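Workshop Tips: Preparing a Bench for a Rented Two-Arm Sorting Kit

The Kastach service, offered by Tulla, supplies a pair of arms with jointed fingers for handling small metal parts. The following advice applies to small workshops considering the service for the first time.

Cover the bench with a plain cloth mat and fasten it before the arms are switched on. A mat of one color makes dropped parts easier to find.

Keep brackets and flat strips in a shallow tray. Deep bins are suitable for storage but should not be used for picking.

Lay connector pieces in rows with clear space between them. Pieces that overlap should be separated by hand at the start of each shift.

Allow 2 hours for the first setup. The monthly charge is 530 dollars, with a deposit of 200 dollars, and the shortest contract is 6 months. Workshops that sign before November are not charged for delivery.

Route cables behind the arm stand and keep stools out of reach of the arms.

Wipe the fingertips with a dry cloth at the end of the day. Solvents may damage the grip surface and are not covered by the service agreement.
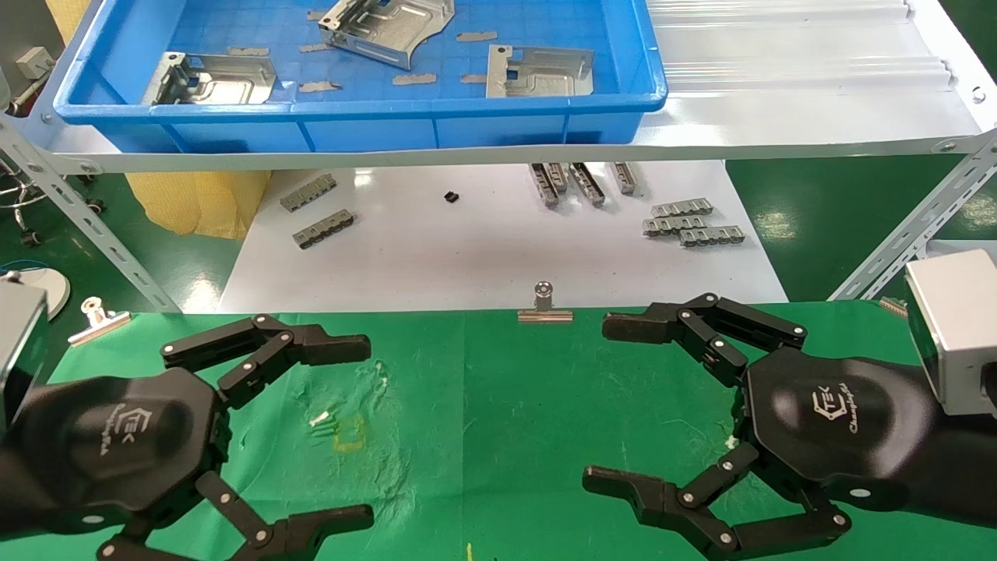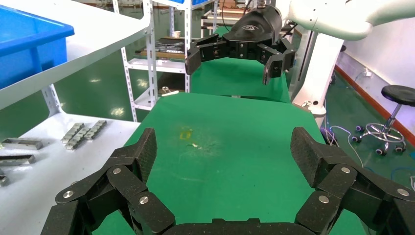
Green mat on the bench, metal parts on the white surface beyond it.

By the Podum Workshop Desk | Jul 15, 2026 | Filed under: Bench and Storage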